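3.2 How people talk about fit

I came to this part of the study more or less by accident. Heidrun Eberhard and I had been collecting spoken descriptions of everyday objects in Lockyer since June, mostly kitchen things and garden tools, and I kept noticing how often our speakers reached for the word "snug" (and how cross they got when I offered them "tight" instead!). So we went back through all 1418 recordings and pulled out every passage in which somebody talked about one thing going into another: lids, corks, drawers, keys, feet in shoes. That left us with 415 passages, a good deal more than either of us had bargained for.

My first guess was that the words would sort themselves by material. Wood would be "snug", metal would be "tight", cloth would be "close", and we could all go home. I was quite attached to that idea and it lasted until the second afternoon. The same speaker would call a cork "snug" at the start of a story and "tight" by the end of it, and what had changed in between was her mood about the bottle. Once she wanted it out, it was tight. Debashish Amarasinghe found much the same thing in his older work on the hill villages behind Zulura, though he puts it down to politeness, and I'm not sure I agree with him there.

What does seem to matter is the direction of travel. Speakers who were telling us about putting something in used a wide spread of words, some of them lovely ("sweet", "home", "just so"), while speakers who were telling us about getting it out again used very few, and mostly grumpy ones. We also had a small but stubborn group of 44 passages where the thing hadn't gone in yet. I have come to think of these as "before" passages. People slow down in them, they say "nearly" and "over" and "lined up", and they very often leave the sentence hanging. Figure 4 gives the sort of arrangement I have in mind, a peg and the hole it is meant for. 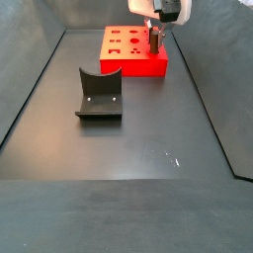
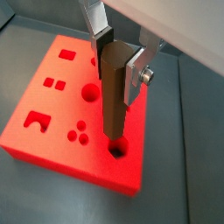
Figure 4. Block and peg. Top: the red block near the back of the floor. Bottom: the brown hexagonal peg held over a hole in the block.

Ask a Lockyer speaker about a moment like that and you'll probably get "it's over" or "it's about there", and hardly ever "it's in front", which is what my own grandmother would have said. Heidrun thinks "over" is creeping in from the younger families who moved across from Pekico for the cannery work. I'd like that to be true, as it would tidy up the age pattern in section 3.1, but our Pekico speakers are few and two of them are sisters, so I wouldn't lean on it.

One more oddity before I move on to lids. The verb "offer", as in "offer the drawer up to the frame", turned up only among people who had done joinery or had grown up in a house with a joiner in it. I had it down as a dying word. Then we played our tapes to a class of apprentices at Firmont and they all used it, quite happily, of shelves, hinges, pipes and (in one case) a wedding ring. We've kept those recordings out of the main count, but I come back to them in section 5.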